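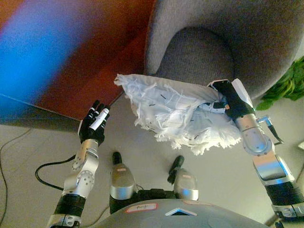

Jarker
@jarker · July

Bought a "handwoven" throw from Zumer in the spring sale. £80, down from what they say was a lot more. A thread about what that word is doing on the label, for anyone else about to click buy.

1/ The product page said handwoven four times. The label sewn into the corner says "hand finished". I asked which it was. Reply came back at 6 in the morning, so I assume a machine wrote it: "Our throws celebrate traditional craft." Right.

2/ As far as I can tell, hand finished can mean a person trimmed a thread. It can mean a person folded it and put it in the bag. I asked what it meant in this case and got the same sentence about celebrating.

3/ Then the fringe. White, shaggy, lovely in the shop photos. After 9 weeks on the back of a chair I was picking bits of it off my jumper, the rug and the cat. The care card says "some shedding is natural". Natural to what? It's polyester. It says so on the other side of the card.

4/ People will tell me loose fibres settle down after a wash. Fine, but the card also says do not wash. Sponge only. So the cure is banned by the people selling the illness.

5/ Went to look at Rowlands to compare. Same sort of throw, almost the same wording, different price. Theirs is "artisan inspired". Inspired! I was inspired by the Olympics once and I still can't swim.

6/ The only one that gave me a straight answer was Iller, a small outfit with a terrible website. They said: power loom, cotton, edges hemmed by machine, wash at 30. No story about a village. I'd still want to see it after a winter before I say anything nice.

7/ Someone's asked about returns. Zumer give you 20 days, which runs out well before you've lived with the thing. After that it's "wear and tear". I've written back to ask how much wear a chair can do.

8/ Before you ask, yes I know it's a blanket. I'm not marching on anyone. But if a word adds that much to the price, I'd like to know what the word means, and so far they won't say.

9/ Update: they've offered me a discount code. For another throw.

10/ Replies are open if you've had one of these for a full year and it still has its edges. Photos please, not the ones off the website.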